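The Man Who Saves Bins

By Ekaette Adeyemi
Oct 25, 2025

Efren Panganiban likes a container you can hose out. He told me so before I had my coat off, and he came back to it at least twice over lunch, once with his fork in the air.

"People fall in love with baskets," he said. "Pretty ones, with a liner and a little bow. Then you get crumbs down in the weave and you're picking at it with a toothpick for the rest of your life. Give me metal, please. Give me something I can kick."

He runs Cabrera, the secondhand storage shop on the lower floor of the old Famenine building, and if you have ever moved apartments in this town you have probably carried something of his up a flight of stairs. There are 491 pieces on the floor just now (he keeps the number on a chalkboard by the register and changes it himself with his thumb), and most of them came out of kitchens, bakeries and workshops that were closing or starting over.

He got into it by way of his cousin, Efren Sebastian. The two Efrens grew up four streets apart and still get each other's mail. Sebastian was clearing out a commercial kitchen one January and had 80 steel pans with no place to go.

"He called me and said, you have a garage," Panganiban remembered. "I said, I have a car in my garage. He said, so move the car! And I did, you know. I moved the car, and it stayed outside for three years."

The first 59 pans sold in a weekend. He gave a few of the others to his neighbor Benjie Maglaya, who wanted them for seedlings and now comes in most afternoons to help with the lifting and to argue about prices.

What I really wanted to know, being a person with a closet I don't open when guests are over, was how he decides what a bin is good for. He was patient with me. He looks at the bottom first, he said, and he doesn't much mind what he finds there, so long as it sits flat on a table and doesn't rock.

"A scratch is nothing. A scratch means it did some work," he said. "Holes, okay, now we talk. If there's a hole in the floor, you don't keep rice in it. You keep potatoes, you keep toys, you keep the good tongs. And sloped sides I like very much, for small things, because your hand goes down easy and everything slides to where you can get it."

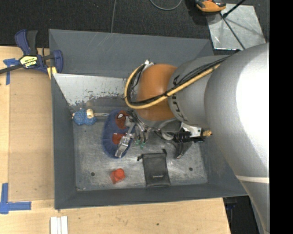 On letting things go

Maglaya had wandered over by then with a broom, and the talk turned to the harder part, the emptying. Panganiban's rule is to sort one bin at a time and wipe it before anything goes back in.

"He doesn't do this at home," Maglaya said.

"I do it at home," said Panganiban. "I do it slowly."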